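Ticket: Marker tracking drops out on right-hand gripper, Sendley logger
Submitted by: Narkmont College robotics project, Dernis team
Opened: December 2025
Status: Reopened by submitter
Priority: Normal (we asked for High)

Problem

We run two hand-held grippers, left and right, in the Ebrahimi workshop. The left camera is supposed to see the square marker on top of the right gripper, and Sendley is supposed to turn that into the position of one relative to the other. It does this well for a while and then loses the marker for a stretch, with no warning in the log. The export still says "complete." We only found out when a student plotted the path and saw the right hand jump across the room.

Worst session so far: 2,615 frames recorded, marker found in about 2,000. I don't call that complete.

What we already tried, so please don't send it back to us

Restarted the logger and the laptop. No change.
Reprinted the marker on matte paper. No change.
Swapped the cable on the right gripper for a new one. No change, and I didn't expect one, as the video itself never drops.
Ran the calibration again with the printed board. Error went up a little.

Support reply 1

Thanks for getting in touch. Dropouts are usually caused by lighting. Please make sure the workspace is evenly lit and try a new recording.

Our answer

The workshop has fluorescent tubes on the ceiling, same as most rooms we know of. If the software only works under studio lights, the manual should say so. We did test it anyway. With half the tubes off, the dropouts got slightly worse. With everything on and the window covered, they were the same as before. I can believe that a tube shining straight into the lens hurts the exposure, but it doesn't explain the dropouts we get with the gripper pointed down at the table.

Support reply 2

Could you confirm your exposure setting and the angle between the two grippers when tracking is lost? Tracking is rated up to 65 degrees of marker tilt.

Our answer

Exposure was on auto. We fixed it by hand and the dropouts got shorter, so you get partial credit for that one. On tilt: we taped a protractor to a stand and stepped the marker through. Tracking gets shaky at 50 degrees, well short of the number you quote. Is the 65 for a marker in the middle of the lens, or anywhere in view? Ours is a very wide lens and the right gripper spends most of its time out toward the side. Nobody on the team could find this in the docs.

Support reply 3

We have marked this as resolved. An update in February will improve wide-angle detection.

Reopened

It isn't resolved. A student team has to hand in data before then, and "will improve" isn't a number. What we need now is a flag in the export for every frame with no marker, so we can throw those out ourselves. For the time being we are keeping the exposure fixed and the grippers closer together, and checking each recording by eye.
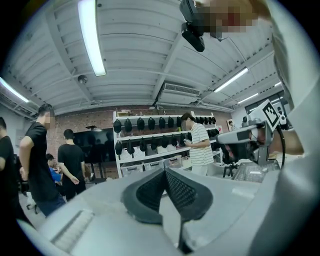
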